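Home | Reviews | Bench Gear | Archive | Contact

Grelito Two-Bin Picking Kit: a long look at a metal tray

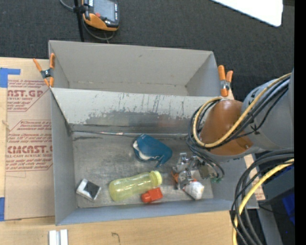 Arm over the front compartment, mixed items on the floor, rear compartment empty.

Grelito sells this as everything you need to start gathering grasp examples on your own arm: a divided metal bin, a bag of mixed objects and logging software. I ran it until Friday with Bijan Akbari, who did most of the resetting.

The bin is fine. It's a bin. Ours wears its paint loss right across the divider, and I'd want a tougher finish at this price. Clamp it down well. I have no complaint about the way it holds still.

The software is where I got grumpy. It promises 100 labeled attempts an hour. Our best hour gave us 43, and Bijan threw out three of those by hand after the logger marked a dropped bottle as a good pick. Bad labels like that go straight into training unless a person checks -- and checking eats the time you paid to save.

The object set is thin too. See-through plastic is in there, good, but 30 attempts in you are mostly recording the same few shapes again. We added our own junk from a drawer.

Roya Asadi likes the export format, and I'll give them that. Buy the bin if you can get it alone. I'd skip the rest until the logger is fixed.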